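4.2 Classroom observations

Each of the classrooms was visited in October and again near the end of the school year. The observer sat at the side of the room and kept a running record of how the teacher grouped students, how directions were given, and what happened when a student did not follow them the first time. Lessons were observed in reading and in math.

At Halberg Elementary, teachers gave most directions aloud and repeated them in the same words. Students who were still learning English often waited and watched a classmate before starting. In the spring visits, the same teachers had begun to post short written steps beside the board and to leave them up for the whole lesson. Requests for help during independent work dropped in 3 of the classrooms, and the teachers there said they spent the extra time with small reading groups.

At Azevedo Elementary the change was smaller. Teachers already used picture cards for daily routines and for sorting and matching work (Figure 2), but the cards were kept mainly for students with individual plans. When the cards were offered to the whole class, students with no plan also used them, mostly for tasks with more than 3 steps. One teacher stopped using them in math, where she felt they slowed down her faster students. She kept them for writing.

Gifted students were harder to follow in the records. They were usually given extra pages of the same work once they had finished, and the observer coded this as "more" instead of "different." Only 2 teachers planned a separate task ahead of time.

Figure 2. Everyday objects arranged in pairs, a familiar basis for matching work.

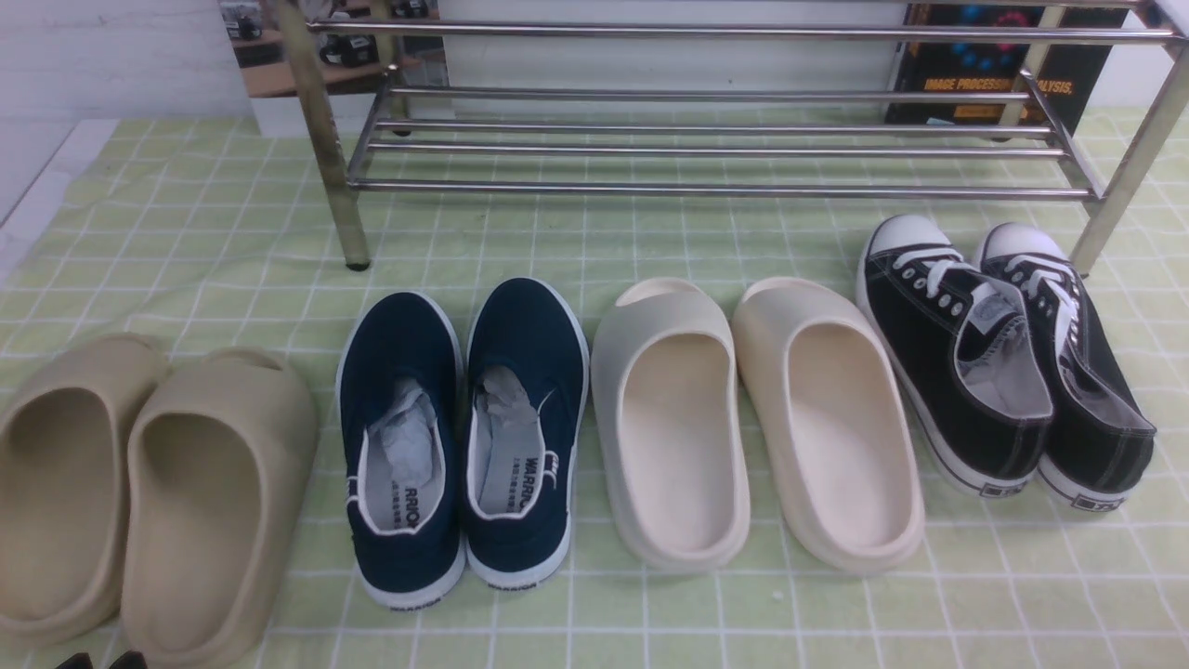
Maham Orakzai, replying to a draft of this section, wrote that the coding of "more" and "different" was too strict, and that a longer page of math problems can be a different task for a child who has never been asked to keep going past the easy ones. The codes were left as they were, and her objection is taken up again in Section 5.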